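Picking arms on the pack line, eight months in
Forum > Warehouse & Fulfillment > Floor Talk

mirjam_g
We got the Flareo arms at our Brudell site back in April and people keep asking me how it went, so I'm finally sitting down with a coffee to write it up. We ship groceries, mostly pantry stuff, about 4000 orders on a good day. The arms do the plain boxes and cans. My crew does everything else, and I've been really proud of how they've taken to it!

dockrat300
Glad it's working for you, but did anybody lose hours? At Kennedy they said the same nice things and then the evening shift got cut in half.

mirjam_g
Fair question. No layoffs, but 4 people moved to returns and one of them still misses the line (she tells me so every morning, bless her).

BraydenN
Mirjam's being kind. I'm on that line and the job is lonelier now. You used to have someone across the belt to talk to. I will say my shoulders feel better than they have in years, so I'm torn.

tapegun_tess
Do they handle soft packs at all? Ours hate anything shiny or crinkly.

BraydenN
Depends on the pack. Hot pot soup base is the one I'd try first if you want to see what your setup can do, the glossy plastic kind with the creases.

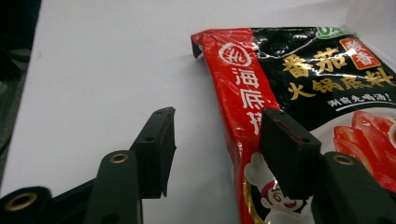
We keep a bin of 200 awkward items for the new hires to learn on, and they get to flag whatever they think should stay with people. Flendus, our integrator, does listen to that list, I'll give them credit.

dockrat300
Listening is free. Ask them who gets the savings.

mirjam_g
I did ask, and I'm still waiting on the answer. Will post when I hear.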